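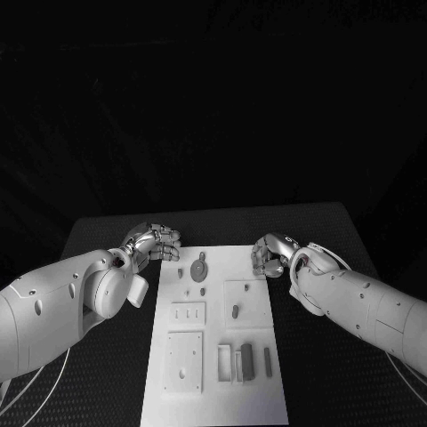
Glykeria Michailidis said the level could not be right, and that somebody had read the tape from the wrong end.

By Homa Fallahi
1st June

The log for the Drikero well gave the depth to water as 87 feet. It had given the same depth on the three previous readings. The well at Kekance, on the same gravel, had dropped four feet over that period.

Sofia Drakos took the tape out to the site and checked it against the steel rule in the truck. The tape was good. She chalked the lower end, let it down through the port, held it at the casing mark and wound it back up. The chalk line had changed color at 87 feet. She wrote this down, signed it, and repeated the measurement. The second figure agreed with the first.

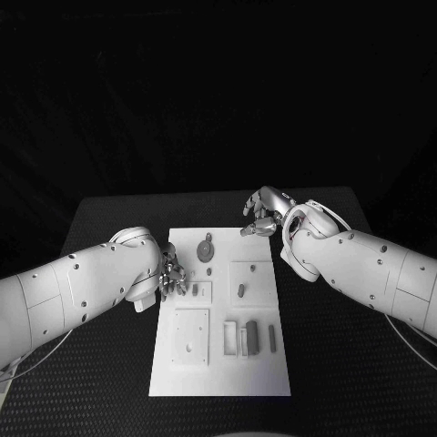
White board on a black tabletop.

Under the procedure, an unchanged reading was not a fault. It was entered with the letter U and required no action. Sofia entered the U. Then she sat on the tailgate and went back through the older sheets, which were in Paraskevi Raptis's handwriting up to the August she left Prukedville. Every sheet had a remarks line. Paraskevi had used it for the weather, a broken hinge, a dog. On the last one she had written: *Pump at the Akyol house off. Knocked. Will try again.*

There was no later remark. The Akyol house was 2 fields over and drew from the same water.

Sofia walked across. The pump house was padlocked and the meter dial behind the glass was not moving. A man came around the side of the barn with a bucket and gave his name as Thodoris Giannakopoulos. He said he carried his water from the creek.

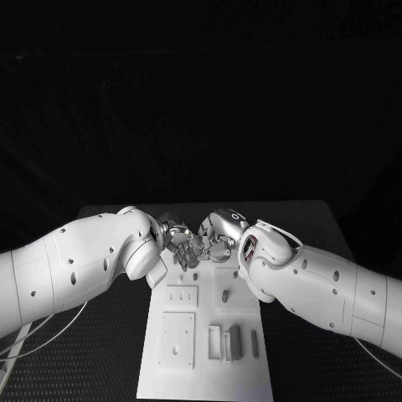 Two white arms over a dark table.

She asked how long he had been doing that.

"Since she knocked," he said. "I was in. I didn't get to the door."

Sofia gave him the number for the office. He read it and put it in his shirt pocket. Back at the truck she opened the log to the remarks line, wrote the time, and wrote that she had knocked.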